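Where the hospital's old equipment goes

Harkthorpe District Hospital has 46 beds, one operating theatre and, until last year, a basement full of things that didn't work. There were infusion pumps with cracked casings, two bariatric beds with dead motors and a row of patient monitors that had been unplugged when the ward upstairs was rewired. Most of it was waiting for a skip.

The basement is mostly clear now. Under a repair-first policy, nothing with a plug or a battery can be thrown out until a biomedical technician has looked at it and filled in a one-page form. The form asks what failed, what the part costs and whether the maker still sells it. If the repair comes in under half the replacement price, it goes ahead.

Hospitals in Canada have put a lot of work into energy and food waste, and the results are easy to read on a utility bill. Equipment is harder. A pump that lasts another five years doesn't show up anywhere as a saving, and the budget for buying new gear usually sits in a different department from the budget for fixing it. At Harkthorpe the two were joined before the policy started, and staff in both departments say this was the slowest part of the whole job.

The hospital shares a technician with the long-term care home in Dufour, a 40-minute drive away. She is in Harkthorpe for most of the week and takes small items back with her when the Dufour bench has the right test gear. The arrangement means neither site pays for a full set of analyzers.

Parts are the usual sticking point. Batteries and power cords are simple enough. Circuit boards often have to come from a donor machine, so the hospital keeps one dead unit of each common model and strips it as needed. Casters, bed rails and hand controls come off the same way.
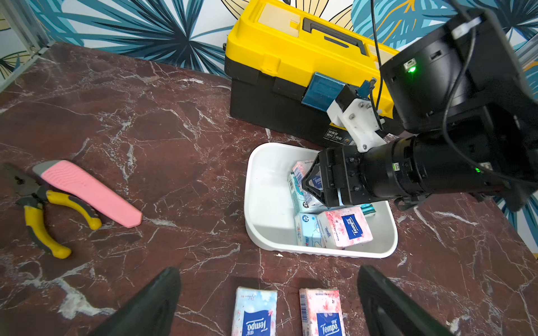 Every salvaged part is cleaned, tagged and entered in a spreadsheet with the model it came from. Anything that touches a patient's airway or bloodstream is left out of the program and replaced new, with no exceptions.

In the first year the program took in 100 items. The monitors were the best of the lot, as most needed only a battery and a calibration check. The bariatric beds were the worst. One was fixed with the other's motor housing and failed again by September.

Equipment that is sound but no longer wanted goes to Zurnell, a regional exchange that lists surplus items for clinics and care homes. The receiving site pays the freight. Harkthorpe has sent exam tables, IV poles and a blanket warmer, and has taken back a centrifuge for its lab.

The next item on the list is wheelchairs, which are stored in three different hallways and belong to no department in particular.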